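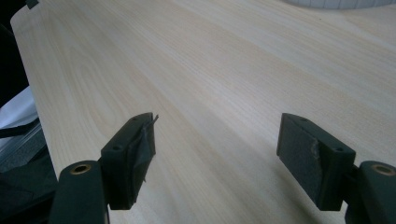
Chamado: suporte de mesa balança e desliza no tampo
Produto: suporte branco Fleten, com haste, gancho e copo
Mesa: Drakenov quadrada, tampo de madeira clara
Loja: Buvville
Aberto em: quarta-feira, 24 de abril de 2019
Situação: resolvido, com troca de peça

Relato do cliente
Comprei o suporte junto com a mesa. Desde a montagem ele balança quando penduro ou retiro alguma coisa do gancho. Se encosto na haste, a base anda um pouco e preciso ajeitar de novo. Já apertei a haste à mão, até o fim, e ela não gira mais. Limpei o tampo com pano úmido e depois com pano seco. Não mudou nada. Em cima da cômoda o suporte também balança, mas menos. Comprei um tapete antiderrapante Kwak de 10 cm e coloquei embaixo: parou de deslizar e passou a inclinar para um lado, então tirei.

Resposta do suporte
Informe em que parte da mesa o conjunto está montado e se a base fica perto do furo do tampo.

Resposta do cliente
Deixo o suporte no fundo da mesa, com o copo do lado do furo.

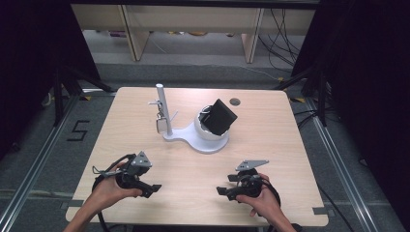
Suporte no fundo da mesa; o furo redondo do tampo fica logo à direita do copo.

Resposta do suporte
A base tem contorno recortado e apoia pela borda. Com o furo tão perto, um dos pontos de apoio pode ficar sem contato quando ela desliza para a direita. Orientamos o seguinte:

1. Retirar tudo do gancho e do copo.
2. Levar a base para o meio do tampo.
3. Pressionar a borda com o dedo, ponto por ponto, e marcar com fita onde ela cede.
4. Recolocar as peças uma de cada vez, testando depois de cada uma.
5. Deixar montado por 24 horas e testar de novo.

Resposta do cliente
Fiz tudo. No meio do tampo quase não balança vazio. A borda cede só do lado do copo. Com o copo ocupado piora bastante, e com o gancho carregado piora um pouco. Depois de 24 horas continuava igual.
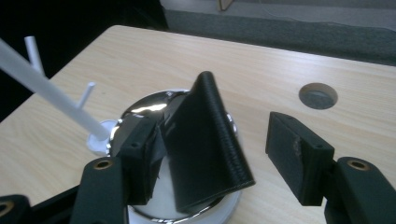 O tampo foi a minha outra suspeita, por isso passei uma régua de 50 cm nos dois sentidos e não achei desnível. Também repeti o teste com outras coisas que ficam nessa mesa. A peça redonda cromada tem base circular branca e não balançou em nenhuma posição. A haste branca comprida, a que termina num disco pequeno, também assentou bem no tampo. Para mim o defeito está na base do suporte.

Resposta do suporte
De acordo. Com o tampo plano e a borda cedendo sempre no mesmo lado, tratamos como base empenada. Enviaremos uma base nova, sem custo. A haste, o gancho e o copo atuais servem nela. Não é preciso devolver a antiga.

Resposta do cliente
Chegou a base nova. Montei no mesmo lugar, ao lado do furo, e não balança nem com o copo ocupado. Pode encerrar.

Chamado encerrado. Prazo para reabertura: 80 dias.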